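Rochelle Park talks fast. Coffee in one hand, 14 unread texts. She runs the box office at the Abernathy, 300 seats, most of them squeaky.

"February is dead," she says. "Always was. We sell the matinee and pray."

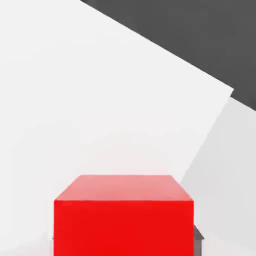
*A red box, computer rendering.*

What changed? Cheaper tickets, she says. Longer intermisson too.

"People want to talk. Let them talk." Phone again. She's got a 6 o'clock curtain and no usher yet.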